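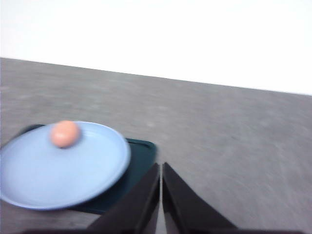 Bhavana Varma
November, 07:40

1/ Notes on bleeding a heating system with one stubborn radiator. Ours is a sealed loop in a two-storey terrace, Hellström boiler, panel radiators throughout. The back bedroom was cold along the top and warm along the bottom, so air.

2/ Heating off first, then wait until the panels are cool. With the pump running you can draw air in at the valve and end up worse off. I left it 40 minutes.

3/ Start downstairs, nearest the boiler, then work outwards and up. Quarter turn on the bleed screw, cloth underneath, close it when water comes steadily.

4/ Check the gauge after each floor. Ours dropped from 1.4 bar to 0.9, which is low for this boiler. Topped up through the filling loop to 1.3 cold. Close both ends of the loop afterwards and take the hose off.

5/ The back bedroom was fine for a week, then cold at the top again. Air that keeps coming back is either a leak or gas from corrosion. Pressure was holding, so I suspected the second.

6/ Drained a cupful from the lowest point. Black water. Inhibitor was last added by the previous owners, no date on the label. Dosed with Suken, one bottle, through the towel rail.

7/ Balancing comes next. Lockshield valves fully open, then close down the ones that heat fastest – in our case the hall. I'll post the return temperatures when I have a full set.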